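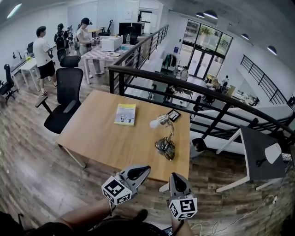
Heller Schreibtisch mit Lampe und Bürostuhl.

Drucken | E-Mail
Suchbegriff eingeben ... Suchen

Büchertausch zieht um – Regale gesucht

Kurz und schnell, weil Redaktionsschluss: Der Büchertausch Trinilville muss im August aus dem alten Lesezimmer raus. Neuer Raum ist gefunden, Boltgate, erster Stock, Eingang über den Hof. Schlüssel hat Hsin-yi Fung.

Was noch fehlt: Regale. Bis zu 40 Meter Stellfläche, tiefer als 20 cm müssen sie nicht sein. Gerne gebraucht, gerne auch unterschiedlich hoch. Bitte vorher bei Adeel Chaudhry melden und nicht einfach in den Hof stellen – da parkt morgens der Bäcker.

Bestand zur Zeit 2.000 Bände, davon viel zu viele Krimis. Reiseführer nehmen wir nur noch an, wenn sie halbwegs aktuel sind. Lexika gar nicht mehr. Kinderbücher immer!! Schulbücher bitte nach Nelstead bringen, Saqib Bajwa sammelt dort weiter.

Ausleihe ohne Karte wie gehabt. Höchstens drei Bücher auf einmal, Rückgabe wann ihr fertig seid. Wer noch Sachen aus dem Winter zuhause hat – einfach mitbringen, keine Gebühr, kein Gemecker.

Lesekreis macht im August Pause. Danach wieder um 19 Uhr, Thema schlägt Lụa Đinh vor, Liste hängt dan an der Tür.

Drucken | E-Mail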